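Products > Software > Esent Retarget

Last updated: November

5 min read

Esent Retarget

Hand motion in, joint commands out. Retarget takes streams from worn hand trackers plus a head camera and turns them into trajectories your arm and hand can run. One package, one config file, no cloud account needed.

Current release is 3.2. If you're still on 2.x read the upgrade notes near the bottom first, the config format changed and the old one will load without complaining and then give you wrong wrist angles.

What it does

Reads finger and wrist data from two hand units at once, lines it up with the head video, cleans it, cuts it into segments and solves for your robot. Output is joint positions per timestep, plus a gripper channel if your robot has a gripper and no fingers. You pick.

The solver works on contact first. Free-space motion is easy and most tools do OK there. Where they fall down is when a hand is pressing on something soft and the fingers are half hidden. Cloth is the worst. So cloth is what we tune against, every release, before anything rigid.

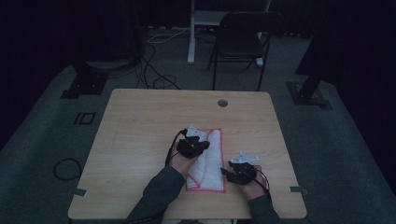 Folded towel under the left hand, right hand flat on the table. Trackers on both.

With a towel the fingertips go into the fabric and the camera loses them. Retarget keeps the hand pose from the worn units and uses video only for where the cloth edges are. A border in a different color helps a lot — the edge finder will lock to it and you can turn the smoothing down. Plain white on a pale table works too but expect to hand-correct more segments.

Main parts

Sync. Lines up both hand streams and video on one clock. Does dropped packets, does drift. Gaps up to 190 ms get filled, anything longer is flagged and left alone. You can change that number but please don't go up, filled motion past that point looks smooth and is mostly made up.

Table frame. Set your origin from marks on the work surface. Two marks is the minimum, one each side, 3 is better if you have room. After that every session lands in the same coordinates even if the table got bumped overnight. Run the check before the first take, it needs a clear view of the marks and that's all.

Segmenter. Splits a take into reach, contact, move, release. Editable in the timeline. Labels are plain text so rename them to whatever your team uses. Flat-hand contact (palm down, nothing gripped) is its own label now, it used to get lumped in with release and that was wrong.

Solver. Maps human hand to robot hand. Respects joint limits, self collision, and table plane. Bimanual by default. If one hand is just holding cloth down and the other is working, the solver keeps the holding hand's force direction and lets its position move a little. Turn this off with hold_soft: false.

Preview. Plays the solved motion next to the head video. Scrub, mark bad, re-solve only that piece.

What you need

Linux workstation, 18 GB free disk for the install with the sample takes. No GPU needed for Sync or Segmenter. Solver runs on CPU but it's slow, get a GPU if you do more than a few takes a day.

Two hand units on a supported driver. Cabled or wireless both fine, cabled gives cleaner timing in our testing. Route the cable back along the forearm and leave slack at the wrist or you will see it in the data as a small tug at the end of every reach.

Head camera, fixed exposure. Auto exposure is the number one support ticket. Dark room with a lit table is fine as long as exposure is locked — the edge finder only cares about the tabletop.

A robot description file. We ship ones for the Adine arm and the Andrade hand. Anything else you bring your own, the importer will tell you what's missing.

Editions

Bench — one workstation, one robot model, all the parts above. Email support.

Lab — floating seats, unlimited robot models, batch solve from the command line, early builds.

Both are yearly. Bench can be upgraded to Lab mid-year, you pay the diffrence. Teaching licenses on request.

Works with

Elwood Planner (direct export, no conversion). Other planners through CSV or the Python module. ROS 2 node included in both editions. If you're feeding a training pipeline and not a live robot, export the raw aligned streams along with the solved ones, you'll want both later.

Known limits

Fast folds. If the cloth flips over quicker than the camera can follow, edges get lost and come back a few frames late. Slow the operator down a bit.

Hands crossing. Pose holds up fine, but the segmenter sometimes swaps left and right labels. Fix by hand in the timeline. Being worked on.

Shiny parts on the hand units can throw bright spots when the light is straight overhead. Move the light, or mask them in the camera tab.

No force output. Retarget gives direction of contact and not how hard. If you need newtons you need a sensor.

Upgrading from 2.x

Run esent-migrate on the config folder. Keep a copy of the old one. Wrist axes are now right-handed on both sides, so any custom offsets for the left hand have to be re-enterd by hand, the tool prints a list. Old takes open fine. Old solves don't, re-run them.

Trial

Full Lab edition with sample takes, single workstation. Request a key through the contact form and say which hand units and robot you're using so we send the right drivers. Keys go out mornings and again at 4 pm.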